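Search this forum
Home Boards Grippers and end effectors Faults and oddities New posts Log in

Left finger creeps open on its own, only on the small bottle

gurkum_hab
Before anyone says it, yes, I have turned it off and on again.

We have a pair of hand-held grippers for tabletop work, picking up and sorting toiletries for the most part. Each has two fingers on a trigger, with a width reading logged alongside the video. On the left one the logged width and the real width have stopped being on speaking terms. I close on a small bottle, the log says closed on a small bottle, and then over the next few seconds the log slides outwards as if I were letting go. I am not letting go. My knuckles will confirm this.

It only happens on narrow things. Give it the squeeze tube or the fat bottle and it behaves like a choirboy. Out of 16 goes at the small one yesterday, seven drifted. The right gripper, same make and same age, is fine, and has become rather smug.

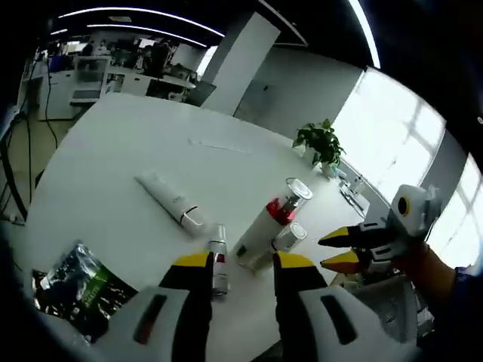
Left gripper over the small bottle, right one going for the one with the red band.

I've cleaned the pads and swapped the cable. Firmware is whatever came with it, which the menu calls 708. Ideas welcome. Sympathy also accepted.

- Habibur Mondal, Bundeleck bench team

noltum_fan
Slipping belt. Next.

gurkum_hab
There's no belt in it. It's a rack and a little gear. But thank you for stopping by.

parveen_s
What are you using for the width reading, the motor side or something on the finger itself? If it's a magnet and a sensor on the gear shaft, look for a loose grub screw before you touch any settings. We had one in June that did just this. The shaft held still, the magnet turned on the end of it, and I spent two days blaming the software, who were very gracious and have mentioned it only every week since.

The narrow objects thing fits. The trigger spring is working hardest near closed, so that's where anything loose will give.

cao_owner
I'd go the other way. Drift over a few seconds on a held object sounds like heat to me. Something in the sensor board warms up and the zero wanders. Leave it powered for half an hour, closed on nothing, and watch the number. If it settles, you have your answer and you don't need to take it apart and lose the spring. You will lose the spring.

parveen_s
Heat would move the reading at every width, though. He says the tube is fine.

cao_owner
He says he hasn't noticed it on the tube. On a wide object a millimetre is nothing. On a bottle that size it's half the story. Plot both and then tell me I'm wrong.

noltum_fan
Could still be a belt.

gurkum_hab
Right, I did both, since you two clearly weren't going to stop.

Warm-up test first. Closed on nothing, half an hour, tea. The number moved by one count and then sat there. So I don't think it's heat, with apologies to cao_owner, who was however completely right about the spring. It is under a desk. I don't know which desk.

Then the magnet. I put a paint dot on the shaft and one on the magnet holder, lined up, and squeezed hard on a steel rod. After a dozen squeezes the dots were visibly out of line. The screw was in there, and it was tight, but tight against nothing much: the flat on the shaft stops short and the screw tip was sitting on the round part.

parveen_s
I'll take that as a win. Turn the holder until the screw meets the flat, thread lock, small amount. And re-zero it afterwards or you'll be back here tomorrow.

More to the point, what about the data? If the log thinks the fingers opened while the video shows them shut, anything learning from it is being taught to drop bottles.

gurkum_hab
Yes, that was the part that spoiled lunch. We have over 1000 recordings from that gripper and I can't say which day the screw gave up. The small bottle ones are pulled until someone can check width against video.

cao_owner
Pull all of them from the left gripper. If the magnet slipped, the zero is off for everything after it, tube included. It just looks tidier on the tube.

gurkum_hab
I was hoping you wouldn't say that.

parveen_s
He's right, annoyingly. You might rescue some by finding a frame in each where the fingers are fully shut and correcting from there, but only if it didn't slip again halfway through.

noltum_fan
So there was a thing slipping.

gurkum_hab
Magnet holder refitted, thread lock curing overnight. New spring ordered. If anyone has the torque figure for that screw I'd be glad of it, the manual says "firmly".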